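Chapter 11
Sorting What's Left on the Table

When I moved into my first workshop in Starkavham, I had one table and 40 or so square feet of floor, and I was sure I'd keep both of them tidy forever. I lasted until November. By then the table had turned into the place where everything landed on its way to somewhere else - mail, drinks, a glove, somebody's lunch - and I was doing my real work on an upturned crate by the door!

My neighbor back then was Achilleas Pappas, who had packed orders for Sfakianakis over in Cliltport for 12 years and couldn't walk past a messy surface without putting his hands on it. He came in one afternoon, looked at my table and asked me which of the things on it lived there. I started to answer and couldn't name a single one. So we went through the lot, and I've been using his question ever since (my kids are sick of it).

In Chapter 10 we worked with closets and drawers, where things at least stay put while you think. A tabletop is harder. It's open on all sides, anyone can drop something on it, and the stuff that ends up there usually has nothing in common. You can't sort it by type when there's only one of each type. What you can do is sort by where each thing is going next, and that's the method we'll practice in this chapter.

You'll need a table with a few unrelated things on it, a shelf close enough to reach, and 2 empty boxes. Don't clean up first. I know it's tempting, but a tidy table won't teach you much.

Take a look at the one in Figure 11.1 before you start on your own. It's a pretty mild case, and I like it for a first try: a soft toy, a bottle lying over at an angle, a little stack of boxes toward the back corner, and shelving right there behind it all.
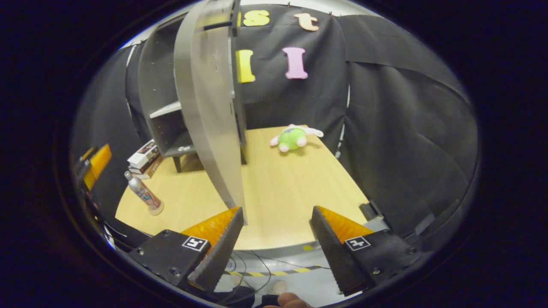

Figure 11.1. A light wooden table before sorting, with shelving at the back left.

Start with whatever you could decide about in your sleep. For me that's the bottle - bottles go to the kitchen or the recycling, done. The toy takes a bit more thought, and I'd leave the stacked boxes until the end, because once you open a box you've got a whole new pile to deal with. Jot down your own order in the margin. We'll come back to it in Section 11.2, when we get to the big packing tables at Grunddale.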